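Drelent opens bookings for its two-arm tidying kit

Drelent has started taking bookings for its two-arm tabletop kit, and I've had one on a short loan since the start of December, so I can tell you a bit more than the announcement does. It's a pair of arms on a shared rail, a camera on each wrist, and a service plan from Merkevley that covers setting up, spare parts and somebody to ring when you get stuck (I rang three times in the first afternoon, and they were very patient with me).

The selling point is ordinary clutter. Most kits I've tried want neat little blocks in neat little rows, and this one is meant for the sort of stuff you'd find on a bedroom floor – bags, books, clothes, hangers.
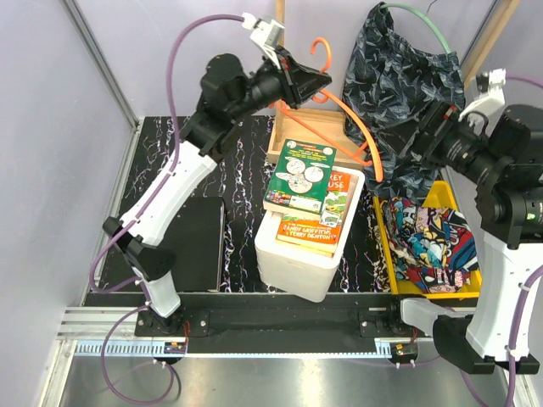 Booking works by the fortnight, so 14 days is the shortest hire you can have, and the Merkevley plan is bundled in whether you want it or not. I grumbled about that at first. Then I spent an evening trying to sort out the cables on my own and stopped grumbling! Setting up took me roughly 8 hours spread over a weekend, and I'm told a trained fitter is a good deal quicker, which I can well believe.

The software comes from Ocampo and it's the part I like best. You steer the arms yourself to begin with, it saves each go, and you can throw away the bad ones before they're used for anything. There's a big friendly button for that and I wore it out. My one moan is that the playback screen is tiny, and if you swing an arm about too quickly the wrist picture goes to mush, so slow down near anything with small print on it.
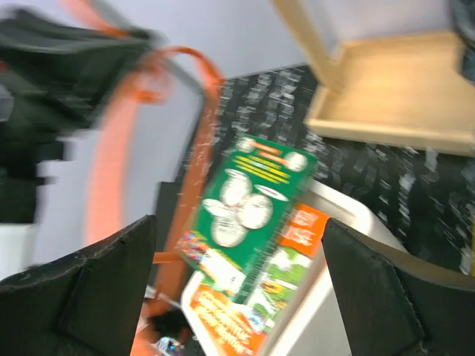
What's in the hire

You get both arms, the rail, the two wrist cameras and a licence for the Ocampo software. You don't get a table or anything to practise on, so have a rummage round the house before it arrives. Drelent does sell an enclosure as an extra, and I'd say it's worth having if your room gets strong sun in the afternoon. 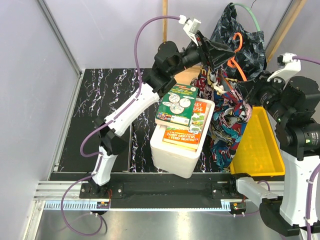

Reach was the thing I most wanted to know about, as the last kit I borrowed (a Zernby, a couple of years back) gave up well short of the far side. The Drelent arms are longer and they bend in a way that took me a while to trust. With a foam box in the middle of the table and a green book lying askew on top of an orange one, there's a fair bit to steer around before you get anywhere near the bag at the back. Take it gently and watch your elbows – the robot's, I mean. I'd also plan where the cables hang before you start, as a slack loop is fine until you forget about it.

The fingers are my other worry. They're a wearing part, and Merkevley says a spare set is included in each hire, though I'd like to see the price of extra ones printed on the booking page. At the moment you have to ask.

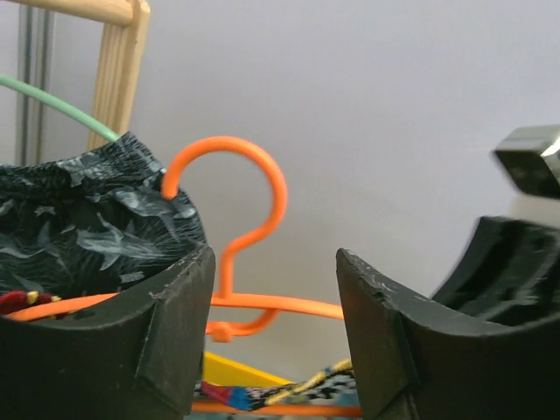
I did ask, by the way, and I'm still waiting for a figure. Hires go out from January, with schools and small workshops offered the first slots and home users after that. Drelent says the enclosure can be added up to the day of dispatch. Mine goes back next week and I've already asked about keeping it a bit longer.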